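Titent Demonstration Recorder
From the Wallin range of teaching tools for small robot arms

If you have ever tried to teach an arm to pick something up by writing out every movement in advance, you will know how quickly the fun goes out of it. Titent was made for people who would much sooner show the arm what they mean. You steer, the arm follows, and everything it sees and does along the way is saved as one tidy example, ready for your learning system to chew on later.

The recorder works with a real arm on a bench or with a simulated one in Zumville, our practice world, and you can swap between the two without learning a new set of buttons. Most of our customers begin in Zumville, and we rather encourage it! There is nothing to knock over, the blocks go back to their places at a keypress, and you can get your hand in with the controller before going anywhere near the workshop.

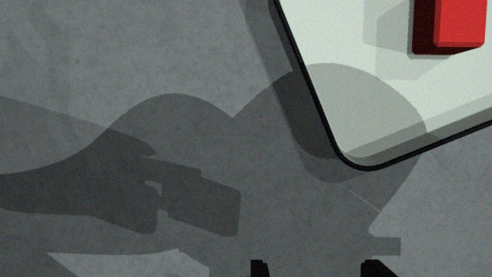 Shadows are switched on in Zumville from the start, and we would gently ask you to leave them on. A rendered view with perfectly even light is very pleasant to look at, but an arm trained on nothing else can be thrown by its own shadow once it meets a proper lamp. You can move the light between examples, or let the recorder move it for you — the setting is under Room, next to the surface textures.

Each example keeps the wrist view, the joint positions and the opening of the gripper together on one clock, so you won't be lining things up by hand afterwards. If you fumble a reach, press the amber button and the attempt is put in a separate folder. Please don't be too quick to empty that folder. A slightly clumsy approach that comes good in the end can be well worth having, and it is easy to move one back.

What comes in the box
Titent recorder unit
Andier hand controller, with 2 wrist straps
Mains lead and network cable
Licence for Zumville, with 9 starter tasks
Printed guide

Storage and limits
Internal storage: 600 examples at the standard setting
Longest single example: 900 seconds
Export: to a shared folder or a memory stick

The Andier controller fits either hand, and the April update added a slow mode for those last fiddly movements before the fingers close. Older units can have it too — choose Update from the main menu and leave the recorder plugged in until the light stops blinking.

Spare straps and replacement leads are listed on the Wallin accessories page.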